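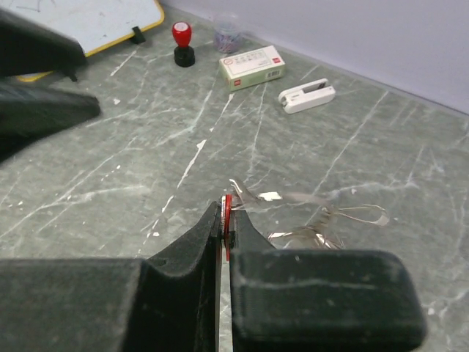 Fig. 1. Small red circular object held between two gripper fingers.

Home | Records | Downloads | Contact

Tendwood Textile Pattern Records

Tendwood is a catalog of stencil-dyed and hand-painted cloth held in the Cárdenas study collection. The current release contains 2,867 records from 38 workshops. Each record lists the motif, ground color, dye class and width of the bolt.

Motif names were assigned by Wilmer Cusi and reviewed by Santosh Singhal. Where the two readings differed, both are kept in the field motif_alt. Dye classes rest on workshop ledgers and were not tested in a laboratory.

Last revised: Sunday, December 17, 2023

Filed under: Crafts & Textiles, Open Records

This site uses cookies to remember your settings. Accept | Decline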